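4. Classroom Study: Wiping Household Appliances

4.1 Setting and course structure

The study was carried out as part of the project course in service robotics at Floswood, which runs over one term and is open to students in their final two years. Students work in teams on one household task each. The team whose work is reported in this section chose appliance wiping, after an earlier plan to work on folding towels was dropped in October. The towel task had already been taken by another team, and the course rules allow only one team per task.

Teams share a two-armed robot and book it in blocks. Each team is given 12 blocks over the term. A block includes setup, warm-up of the arms and any repairs, so the time left for recording is shorter than the schedule suggests. In the first 2 blocks the wiping team recorded nothing that could be used. Most of that time went into learning how to hold the cloth.

4.2 Task definition

We define the task as follows. The robot stands in front of an upright appliance with a cloth in one hand. It must bring the cloth into contact with the upper rim, keep it there while moving along the rim, and then let the arm return to its rest pose without pushing the appliance over or out of place. The second arm is free to stay at rest or to be used for support. Students were told to decide this for themselves and to write down their choice before recording.

The rim was picked as the target because it asks for two kinds of contact at once. The cloth has to be pressed down on the top edge, and the hand also has to stay close to the front face. A flat tabletop, the task used in the previous year's course, needs only the first of these. Students who had taken the earlier course as helpers said that the old task was solved too quickly and left little to write about in the final report.

4.3 Collection procedure

All demonstrations were recorded by teleoperation. One student operated the arms while a second watched the robot and called out when contact was lost. A third kept the log. Roles changed after every block, so that each member had worked as operator before the midterm report was due.

The software was the Onishi toolkit, which the course staff maintain and hand out at the start of term. It stores joint positions, commanded positions and camera images under a single clock. The team added a small script, called Skatus, that marks the start and end of contact from the motor current in the wrist. Skatus was written by the students without help from the staff and went through 3 versions. The first version marked nearly every arm movement as contact – the threshold had been tuned with the hand empty. The third version is the one used for all results below.

Demonstrations were kept if the cloth stayed in the hand from the first contact to the return of the arm. They were discarded if the cloth was dropped, if the operator stopped partway, or if the log entry was missing. The final set holds 400 demonstrations.

4.4 Grasp choice

The team tried several ways of holding the cloth. In the first, the cloth was laid flat across the palm and held by the fingertips. It slid out as soon as the hand moved sideways. In the second, it was rolled and held like a handle, which kept it in place but left only a narrow strip touching the surface.

The grasp used in the final set is shown in Figure 6. The cloth is bunched up and pinched between the fingers and the top edge, with the upper fingers curled over the rim and the thumb resting flat on the perforated front panel. In this pose the thumb acts as a guide. Operators reported that they could feel their way along the edge more easily once the thumb was placed first and the fingers second, and this order was written into the team's instructions for the remaining blocks.

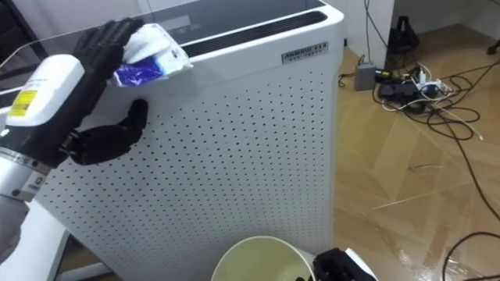 Figure 6. Wiping the rim of the air purifier with a crumpled cloth. The gripper of the second arm is at the bottom, next to the bucket.

4.5 Observations from the course

Two points came up in the final reports and may be of use to others who teach a similar course. First, the written log turned out to be the weakest part of the data. Entries made at the end of a block were often short or out of order, while entries made between demonstrations were usually complete. The staff now ask for the second form.

Second, students tended to press harder as the term went on. We see this in the wrist current, where later demonstrations sit above earlier ones for most operators. The students put this down to growing trust in the arm. We did not test it further, and the policy trained on the full set (Section 5) does not separate early from late demonstrations. The same split was looked at by the Clornance group for their drawer task, and their version of the analysis is given in the appendix.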